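Passwords, again (sorry)

So I finally moved the whole house over to a password manager, and I'm only mildly grumpy about it. It took most of February, in little bursts after dinner, and I have opinions now.

The push came from Paula Sârbu, who I used to share an office with at Druswood. She got locked out of her email by somebody who'd picked up an old password of hers from a shopping site she hadn't used in years. Same password on both, naturally. I laughed nervously and went home and checked mine. I had 153 saved logins in the browser and 19 of them were the same word with a different number stuck on the end. Ouch!

I went with Wuma, mostly for the boring reason that it runs on my old laptop and on the phone. The import went fine apart from 9 entries that came in with the user name and the password swapped (still no idea why). Then I started changing things, email first, then the bank, then anything with a card attached. Some sites make this so hard! One of them wouldn't take anything longer than 17 characters and only told me after I'd hit save.

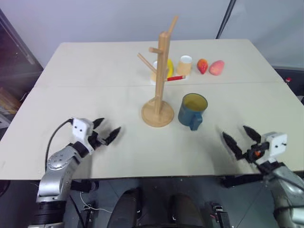 Two-step codes were the part I kept putting off. I'd been getting mine by text message, and Vasilică Tănase has been nagging me to switch to an app for ages, so I gave in and did the important accounts in one sitting. The backup codes are printed out and in a drawer, away from the computer. I think of it as a mug tree like that wooden one, with a few pegs at different heights: if one peg snaps you lose a mug, and the other pegs are still up there. One account, one password, one peg. Before this I had everything hanging off the same one.

Still to do: the router, and my ancient Fitzgerald forum login, if they ever answer my email.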